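The last of the plain biscuits

At four in the morning the ovens at Mudana are already up to heat, and Ilaria Barbieri is leaning over a tray with her sleeves rolled, pressing the dough with one finger. It springs back too quickly. She covers it with a cloth and leaves it for another half an hour.

Barbieri makes plain biscuits, and very little else. Her bakery stands at the bottom end of Grorley, between a tyre shop and a chapel that was turned into flats. There are no cakes in the window. People who come in asking for birthday sponges are sent up the hill.

Plain biscuits have had a poor time of it. For most of the last century they were the backbone of the trade in towns like this one, sold loose by weight from tins with glass lids. A family might get through two pounds in a week. They went with tea, with cheese, with a spoonful of jam when there was jam. Then came cheap chocolate and better wrapping, and the plain sorts were pushed to the bottom shelf. Serkis, the largest maker in the valley, employed 1,000 people at its height. It dropped its last unsweetened line and closed two years later.
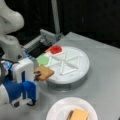
The recipes did not all go with it. Ottavio Lo Presti worked at Serkis as a dough mixer for 29 years and kept a notebook throughout, a fat thing with a broken spine, held shut by a rubber band. It has the quantities for every biscuit he mixed, along with remarks on the weather and the flour. "Soft wheat, wet harvest, cut the water," reads one line. Another says only "Bad day, start again."

Lo Presti is retired now and comes to the bakery on most mornings. He does not bake. He sits on a stool by the back door, drinks his coffee and tells Barbieri when he thinks she has got something wrong.

"He was right about the salt," she says. "He was wrong about the tins. We still argue about the tins."

The trouble with a plain biscuit is that it has nowhere to hide. A stale nut or a tired bit of fruit can be covered up with sugar and spice, but old flour cannot. Barbieri buys hers from a small mill and will not keep it longer than a month. In July, when the bakehouse is hardest to keep cool, she mixes before dawn and shuts the doors by nine. Butter that gets too warm gives a greasy biscuit, and one that is short in the wrong way, falling to sand before it reaches the mouth.

Her best seller is a wheatmeal square, baked slowly until it is dry right through. She sold 2,402 packets of it last year, against 3,771 of everything else put together. The second is a thin water biscuit for cheese, which took her eight months to get right. The early ones blistered so badly that she sold them in bags as broken pieces, and some customers still ask for those.

Getting them into shops has been harder than baking them. Buyers want to know what is new, and there is not much to say about flour, fat and salt. Tsang, the grocer on the market square, took the first order and put the packets next to the till. They sold well there — better than they had on the shelf with the other biscuits, where people seemed to look straight past them.

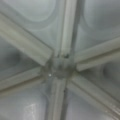 Older customers buy them from habit. Younger ones tend to come for the short list of ingredients, or because somebody has served them with a good cheese. Parents buy them for small children. A few walkers take them up on to the moor, as they keep for weeks and do not melt in a rucksack.

Barbieri has been asked more than once to make a chocolate version. She tried it for one winter and says it sold perfectly well, but it needed a second cooling rack and a good deal more washing up, and she did not enjoy eating it. She went back to the notebook and picked out a rye biscuit that Serkis had made only for export.

That one is still being worked on. The first batch was too hard and the second tasted of very little. Lo Presti thinks the rye needs soaking overnight, though his notes do not mention it, and he admits he may be thinking of a different biscuit.

Storage is the question she gets most from customers. She tells them to use a tin with a tight lid, and never to put plain biscuits in with sweet ones, which make them soft within a day or two. If they do go soft, ten minutes in a low oven will bring them back. Let them cool before closing the lid.

By half past six the first trays are out and the shop smells of toasted wheat. Barbieri breaks one of the squares in half, listens to it, and hands the other piece to Lo Presti. He chews for some time and asks for more coffee.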